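Subject: Re: left jaw lagging on hand-held gripper

Chinyere Okeke wrote:
> Mine has started closing unevenly. The right pad gets to the middle
> and the left one is still on its way. I tightened everything I could
> find and now it's worse. Is it the pads, the screws or me? Also, how
> often does everyone else go over theirs?

Hi Chinyere,

Probably the screws, and probably the tightening! I did the same to mine in July and ended up with a left arm so stiff I thought I'd bent it.

The two big silver pivot screws are the ones to look at. They want to be snug and no more. I back each one off until the arm swings freely, then bring it in a hair at a time and stop as soon as the side-to-side wobble goes. Do both the same way, or one pad will always win the race. The small screws are a different story — those I do up properly, with a dab of the removable threadlocker from Wamton. 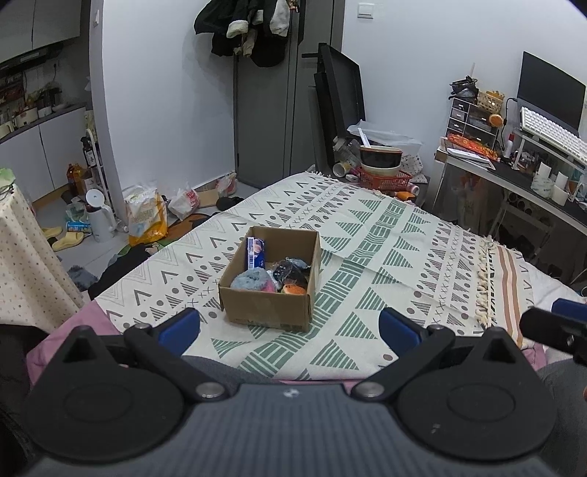 Then open it all the way and see whether both pads stop the same distance from the center. If one is short, look for fluff before you reach for a tool. I do a lot of soft stuff in and out of cardboard boxes, plush toys and tissue packets mostly, and the lint works its way in behind the arms. A dry toothbrush gets it out. Please don't oil it, because oil and lint make a kind of felt in there (ask me how I know).

As for how often, I go over mine every 500 grasps, or sooner if I hear it click. It takes 10 minutes. The pads I wipe with a damp cloth and let dry before the next run.

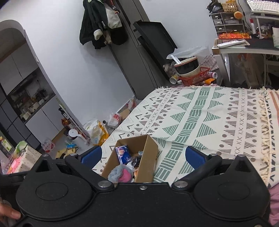

Pads wear quicker than you'd think on box edges. I swap them in pairs, never just the one, and I run 12 slow open-and-close cycles afterward before I trust the opening width again. If you're still on the old Mirkance pads, check that the texture hasn't gone smooth near the tips. Mine had, and I'd been blaming the linkage for weeks.

If it still lags after all that, take the arm off and look at the pivot hole. Kobina Ofori on this list had one that had gone oval, and the shop in Jundville sold him a new pair of arms for 40 dollars. MacAulay has them too but the shipping was silly last time I looked.

Let us know how you get on — and which side it was in the end!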